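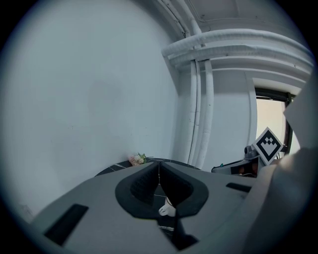
Feb 4, 2024

Collection notes, hand-held grippers, apartment site

Back at the site with the pipes along the wall. Goal for this visit was to fill in the part of the Femodon set where we are thin, which is small light-colored objects on the dark top. Most of what we have so far was gathered on pale desks at the office, and the policy trained on it goes vague over dark surfaces. It slows down, hovers, and closes a bit early.

The count before starting was 3,558 usable episodes across all sites. The target for the first full training run was 3,000, so we passed that a while back, but the mix is poor. Too many cups and too many of them from the same side. I would trade a few hundred of those for a decent spread of surfaces.

Setup

Cameras first, then markers, then grippers, same as the checklist. I did it in the wrong order back in December and lost a morning of data, so I'm writing it down again. If the marker goes up after the map is recorded, the tracker sees it as something new and the start pose drifts.

Map pass: walk slowly along the full length of the table, look up at the pipes and the ceiling edge, look at the window, come back to the start. The wall itself is plain white and gives the tracker almost nothing to hold on to. The pipes are the best feature in the place. When the gripper points straight at blank wall for too long, tracking gets shaky, and you can see it in the replay as a slow sideways slide. Tilting a little so the pipes stay in the upper part of the view fixes most of it.

The window is the other problem. With daylight coming in, auto exposure pulls everything down when the window gets into view, and the dark top goes to mush. I locked exposure on the tabletop for the second batch. The window blows out but I can live with that. The veins in the top stay readable, and those help the tracker more than I would have guessed.

Check the foam in the fingers before each batch. It creeps along the lip after enough squeezes. Left gripper was fine. Right gripper needed its pad pushed back in once, and I threw out the episode I was in when I noticed.

Flowers left on the table, by the wall. I want some clutter in the background that isn't ours, and they don't get in the way of the reach. Just keep them out of the grasp area. If somebody shifts them between episodes, good, leave them where they end up.

Batches

Batch A: 30 episodes, single hand, pick a small object and set it down toward the wall side. Exposure on auto. Kept most of them on a first look, but I expect the replay check to drop a few for the window dips.

Batch B: 30 episodes, same task, exposure locked. Cleaner all the way through. Two drops on the way over, both kept and tagged as recoveries. I picked the object up again without stopping the recording. We agreed recoveries are worth having as long as the second grasp is a normal one and there is no fumbling with the other hand.

Batch C: two hands, one holding and one placing. Stopped this early. The clocks on the two grippers had slipped apart and the sync tool from Wumik refused to line them up. Restarted both and it took, but by then the light had moved enough that I didn't want it mixed in with B. Filed separately under its own label. Please don't merge it.

Things I noticed while doing it

Speed. I get faster as a batch goes on. Comparing the start of B with the end of B, the reach is visibly quicker and the pause before closing has gone. The model will average those two styles into something neither of us would do. Trying a short break every ten episodes next time. A metronome was suggested once and I would like to avoid that.

Approach angle. I nearly always come in from the right because that is how I stand. Forced myself to swap sides halfway through B. It felt clumsy, and the first few show it, but they are valid grasps so they stay in.

Glossy objects. On the shiny pieces the foam grips all right, but the highlight on top moves as the gripper comes down, and the detector we use for auto-labeling sometimes jumps to it. Hand-check anything glossy before it goes to the labelers. I can do the ones from A, someone else should take B so it isn't only my eye on both.

Resting view. Start each episode with the gripper still for a full second. I keep cutting this short. The trimming script looks for that still stretch and when it can't find one it cuts into the reach, so you end up with an episode that begins in midair.

Marker. Still reading well from the working side of the table. It drops out when the gripper gets low and the housing blocks it, and this seems to be fine as long as it comes back before the end of the episode. Longest gap in the log was around 3 seconds. The Nernix export puts a warning on anything with a gap like that but doesn't reject it. I would leave the threshold alone for now.

Upload

A and B copied to the shared drive and checked against the cards. C copied but not checked. Cards not wiped yet – please leave them until the replay check has run on all of it. Batteries for both grippers are on the charger. The right one runs down faster than the left and probably wants replacing before the next site.

Next

Swanepoel site after this one, if they can give us the kitchen. The counters there are dark too, but with no window on the long wall, so it would make a fair comparison for the exposure question.

Before that:
– replay check on A and B, mark the window dips
– find out why the clocks slip, try it with the old firmware on one gripper
– print a spare marker, the corners on the old spare are lifting
– write the one-second rule on tape and stick it to the case
– a small training run on B alone, a few hours at most, to see whether the hover over dark surfaces gets any shorter

If the B run shows nothing, I would still collect one more batch with locked exposure before deciding anything. Thirty episodes from one person on one table is thin evidence either way.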